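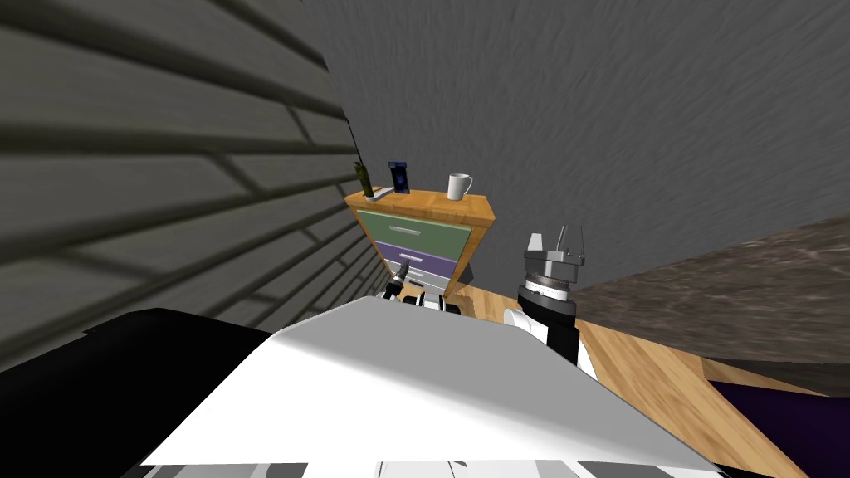
# Chapter 9: The Working Coat

Run your hand backward along a dog's shoulder, from the ribs up toward the neck, and look at what opens up. On many breeds you'll find two coats living on one animal: a top layer of long, stiff guard hairs and, packed in under it, a soft layer so dense you can hardly see skin. I still love showing this to new students. Most of them have petted dogs all their lives and have never parted the hair to look!

In Chapter 8 we worked from the nose to the tail and learned to feel for bone and muscle. Now we come up to the surface. The coat sheds rain, holds warmth, takes the first scratch from a bramble, and tells you a great deal about how a dog is eating and feeling. A groomer who can read it will often spot a problem before the owner does.

## Before you read

Pick one dog you can visit several times while you work through this chapter. It can be your own, a neighbor's, or one of the dogs in your school's program. In your notebook, write down:

- where the hair is longest and where it is shortest
- which way it lies on the chest, the flanks, and the backs of the legs
- whether you can find an undercoat, and where it stops

Leave space under each entry, as you'll come back to it in Section 9.4.

## A September problem

Si-eun Lim had been grooming for two years when she took over the Woldale shop, and her first September there was a shock. Dogs she had brushed out neatly in the summer came in with loose tufts standing up along their hips. Owners were worried. One asked if she had changed shampoos.

She hadn't. The dogs were blowing their summer coats, and Woldale has a lot of thick-coated farm dogs. What she did next is a lovely piece of practical science. She kept a card for every visit, 900 of them by the end of the season, and noted the breed, whether the dog slept indoors or out, and how much undercoat came away on the rake. Her cards are the basis for Table 9.1, and you'll be making your own version of them. 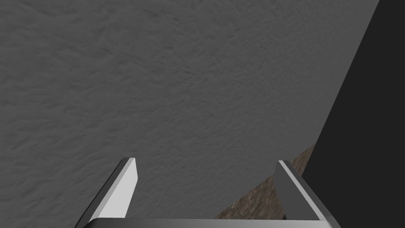
*Figure 9.1. A gripper and a gray surface with a fine, mottled texture. Computer rendering.*

## Words to know

**Guard hair.** The longer, coarser outer hair.

**Undercoat.** The short, soft hair beneath it. Some dogs have very little.

**Blowing coat.** A heavy shed over a short period, usually with the change of season.

**Mat.** Hair tangled so tightly that a comb won't pass. Mats pull on the skin, and they hurt.

## What's ahead

Section 9.1 looks at a single hair and how it grows. Section 9.2 covers coat types, with plenty of mixed breeds (they're the dogs you'll meet most). In Section 9.3 we get out the brushes, at last, and Yesenia Espinoza of the Busdale training kennels takes you through a full line brushing on a very wriggly spaniel. Bring an apron to that one. Section 9.4 returns to your notebook dog.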